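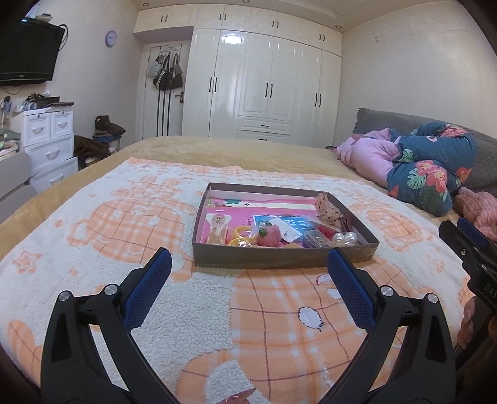
The woman who wraps gifts at Rind, the card and stationery store on the main street in Itley, does not like to be watched while she works, so for most of our talk I was told to look out the window. She is 62, she has been wrapping other people's presents for 37 years, and she had opinions before I got my coat off. The first one was about hands. I asked what ruins a nice wrapping job and she said "nails!" before I'd finished the question. A long pointed nail, like the one poking up at the bottom of the photo, can catch on sheer ribbon and pull a thread all the way across it, and after that you might as well start over. "I love a long nail," she told me. "My daughter has them. My daughter uses gift bags."

She started out at the perfume counter of a department store in Costiria, where wrapping was what you did when it was slow. The woman who trained her had her do the same box over and over for a week, same paper, same box, until the paper was so soft it felt like cloth. "I cried on the bus," she said. "I thought, I'm a grown woman and I can't cover a box." Then one afternoon the corners just went where they were supposed to. She can't explain it any better than that, and I tried her on it twice.

I wanted to know about corners myself (mine always come out like a badly made bed). She says most people cut too much paper. You think you're being safe, and then you've got this big flap at each end and nowhere to put it. Her rule is that the paper should come a little past halfway up the end of the box and no farther. She also creases every edge with the side of her thumb before any tape goes near it. "People tape like they're scared it'll get away," she said, and I felt pretty seen.

We got onto money, because I'm nosy. Rind charges $3 for a small box and more for anything with a handle or a wheel. She thinks that's too low and has said so to the owner every January, when the two of them sit down and go over the holidays. The busiest December she remembers, they went through 555 boxes, and she knows the number only because the owner had it put on a cake. She brought a slice home and her husband asked who was turning 555.

What do people bring in? Toasters, sweaters, a lot of candles. A man once came in with a canoe paddle and a very hopeful face. She did it in brown paper with a twist at the narrow end, and he came back the next year with a rake. She won't wrap food that needs a fridge, and she won't wrap anything alive — "you'd think that one wouldn't come up." It came up with a hamster.

Her favorite jobs are the ones where somebody has kept the ribbon from something else. A ribbon off a wedding favor, say, or off a baby's first birthday present, and they'd like it used again. She irons those first on low heat under a dish towel. If it's got glitter on it she skips the iron and hangs it in the bathroom while the shower runs, and then she lives with glitter in the bathroom until spring.
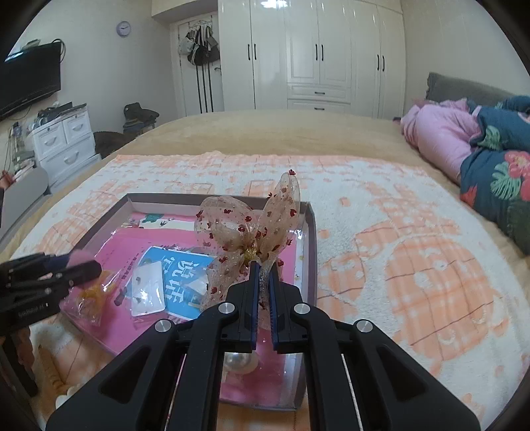
"You don't throw a good ribbon out," she said. "You roll it. You don't fold it, you roll it, and you pin the end." Hers are in cookie tins, and the cookie tins are in the closet where the vacuum ought to be. Her husband keeps the vacuum in the garage now and has to carry it in through the rain. She said this without any guilt that I could pick up on.

I asked her about the fancy paper, the heavy kind that costs as much as lunch. She likes a brand called Prusia, mostly for the way it holds a crease, but she said she'd take cheap paper that's been stored flat over expensive paper that's been standing in a damp corner. And she'd like everyone to quit buying the shiny foil sort. It shows every fingerprint, tape won't sit right on it, and once it has a wrinkle you own that wrinkle for good.

Does anybody wrap presents for her? She laughed at that for a while. Her family is too nervous, she said, so she mostly gets things in grocery bags with the top rolled down. One grandchild did cover a mug for her in notebook paper and a huge amount of tape. She couldn't get into it without the kitchen scissors, and she kept the paper. It's in one of the tins, rolled, with a pin in the end.

She let me watch one at last, right before I left, a plain square box in green paper for a customer who was waiting at the register. I tried to follow her hands and lost track somewhere in the second corner. Then she slid it across the counter, asked the customer whether the price tag was off, and the customer wasn't sure. So she opened it back up.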